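Computer Hardware Maintenance, Unit 4
Inside the Desktop Tower: handout to go with the practical
Trerberg Technical Centre, June 2021

Read this before the session and bring it with you. The written part of the unit is worth 43 marks and most of the questions come from these pages.

Before you open the case

Shut the machine down from the operating system, switch off at the back and take the mains lead out. Press the front power button once more and hold it for a few seconds. Clip your wrist strap to bare metal on the chassis. Paint does not conduct well, so look for an unpainted edge or a screw hole.

Write the asset number on your job sheet. The Femaslow machines have it on the rear panel, the older Vanhove ones on the underside. Leave monitors and keyboards at the desk they came from.

Lay the tower down so that the removable side is on top. On most cases that is the left side as you look at the front. Take out the rear thumbscrews, slide the cover back and lift it off. Covers go under the bench, not on it. Screws go in the tray.

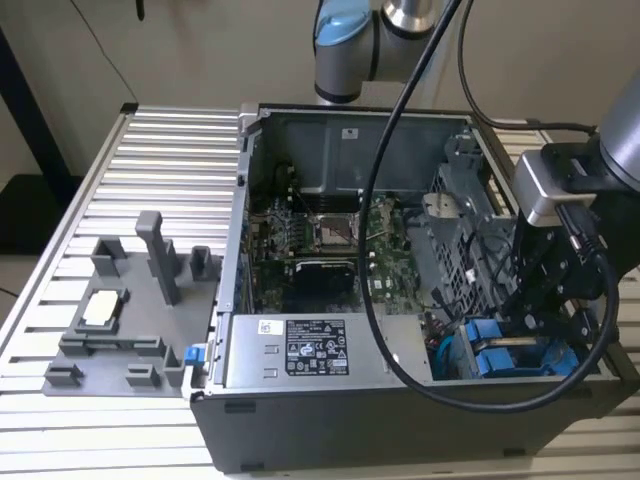
Most of what you need to identify is fixed to the motherboard, the large circuit board that every other part connects to. Learn to find your way about it from the processor socket. With the case on its side and the cover off, the board lies flat along the chassis floor, and the socket is the square with the silver frame near the middle of the green. Work outwards from there. The memory slots are normally the long, narrow ones closest to the socket, and the expansion slots are further off, in line with the openings in the rear panel. Capacitors are the small upright cans. Check their tops: they should be flat, and a domed or leaking one goes on the job sheet as a fault.

The power supply

This is a closed metal box and it stays closed. Its capacitors can hold a dangerous charge after the mains lead has been removed. If you suspect the supply, swap the whole unit. You should be able to name the main board connector, the processor power connector and the drive connectors.

Handling

Hold boards and cards by the edges. Release the clip before pulling any plug, and pull on the plug, never the wires. Photograph the cable runs before you disconnect anything.

Recording your work

Enter each part in Ondine under the asset number, one line per part. There are 564 machines on the register and a wrong number is hard to trace later.

For next time

Read the section on memory types, and draw a labelled plan of the board you worked on. Up to 200 words of notes may go with the plan. Plans in pencil are fine.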